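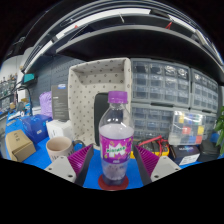
Posted by Rakiya Bako, Office of Participant Recruitment | 09/08/2026

Home Studies Take Part Publications Staff Contact

Call for Participants: Household Beverage Habits Study

The Clinanell Institute for Community Nutrition invites adults living in Bumari and Skastwood to take part in a study of what households drink at home, when they drink it, and how those habits shift between the school year and the holidays. The study covers every kind of drink kept in the home, including tap water, milk, tea, coffee, juice and bottled soft drinks.

The first round of the study enrolled 1,898 adults, of whom 1,653 completed both diary periods. The present round will follow the same design, with a shorter diary and a revised set of questions on shopping and storage. Persons who took part in the first round are welcome to apply again.

Who may apply

Applicants must be 18 years of age or older and must have lived at their current address for at least one year. Only one adult per household may enroll. Applicants must be able to read and write in English or have a household member who can assist with the diary. Persons who are under a physician's orders to limit fluids are not eligible. Employees of the Institute and members of their immediate families may not apply.

What participation involves

Each participant will keep a written drink diary for 13 days on 2 separate occasions. The first diary period begins four weeks after enrollment and the second begins in January. In the diary, participants record the type of drink, the size of the container, the time of day, and whether the drink was taken with a meal. Brand names should be written as they appear on the label. Diaries may be kept on paper or through the Institute's website.

Participants will also attend one interview at the Hlongwane Building, lasting no more than one hour. The interview covers household shopping, meals, and the age of each person living in the home. No blood or other samples are collected at any stage. Participants are asked not to change what they buy or drink for the purposes of the study.

Compensation

A gift card is issued after each completed diary, and a third after the interview. Bus fare to and from the Hlongwane Building will be repaid on presentation of a ticket or receipt. Participants who withdraw early will keep any compensation already issued.

Privacy

Diaries are stored under a study number. Names and addresses are held in a separate file and are destroyed when the study closes. Results will be published only in grouped form. Participants may withdraw at any time without giving a reason, and may ask that their diary be removed from the study up to the date on which analysis begins.

How to apply

Application forms are available at the front desk of the Hlongwane Building and from the Take Part section of this website. Completed forms should be addressed to Rakiya Bako, Office of Participant Recruitment. Applicants will be notified in writing whether or not they are selected. Incomplete forms will be returned.

This website uses cookies to remember your settings and to measure visits. Accept Decline Cookie Policy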